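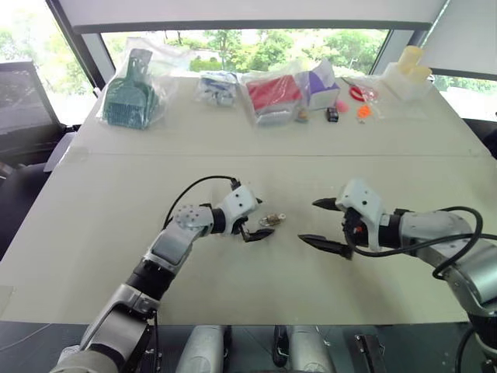 Week 3: Why your prices end up where they do

Okay, welcome back, and thanks for sending in your craft fair budgets. I read all 35 of them on my porch over two evenings with a pitcher of iced tea, and I had a great time (mostly!). Some of you are going to make very good pot holders and go very broke, so let's talk about pricing.

Start with materials. You all did this part. Fabric, thread, clay, beads, whatever you're using, you added it up and got a number. But a lot of you left out the small stuff: tissue paper, price stickers, the little bags, the card reader fee. Put it in. If a spool of thread lasts you ten aprons, then a tenth of the spool goes on each apron. I know it feels silly to write down a few cents. Write it down anyway.

Next, your time. I saw a zero in this box on far too many sheets. You can pay yourself badly if you want to, but please pick an hourly rate and use it. When I sold candles at the Griltberg summer market I told myself my evenings were free, and by the end of June I was so tired of wax that I gave away the last box to my neighbors. A rate would have warned me.

Time means all of it, by the way. Cutting, sewing, washing up, driving to the post office, answering the person who wants to know if it comes in green.

Then overhead, the costs that are there even if you sell nothing. For our pretend shop, Clamon, I set these at $2000 for the season: table fees, insurance, a canopy, one new sewing machine belt (they always go in the busy week). To spread that over your stock, divide it by the number of pieces you honestly expect to sell. Please use the number you expect, which is smaller than the number you hope for.

So the sum is:

materials + time + overhead share = what one piece costs you

Your price has to be higher than that. How much higher is where the arguing starts, and we'll do plenty of it in class. In the Hsueh reading, the bakery adds 33 percent to everything on the shelf, same for a roll as for a wedding cake. I like how simple it is, and I also think it's wrong for the cake. Come ready to tell me why you agree or don't.

Wholesale, quickly. A shop that takes your work will often want to pay half of what it charges customers. If your cost is already more than half your sticker price, you can't sell to that shop without losing money on each piece. Check this before you say yes to anyone, even a really nice store with a really nice window.

For next time:

Redo your budget sheet with a real hourly rate in it.

Read the Barodow case, pages 3 to 33. Skip the tax section, we'll get there later.

Bring one thing you bought recently from a small maker, plus the price if you remember it. We'll pass them along the rows and guess what each one cost to make.

Sheets are due 27 June 2020, by email is fine.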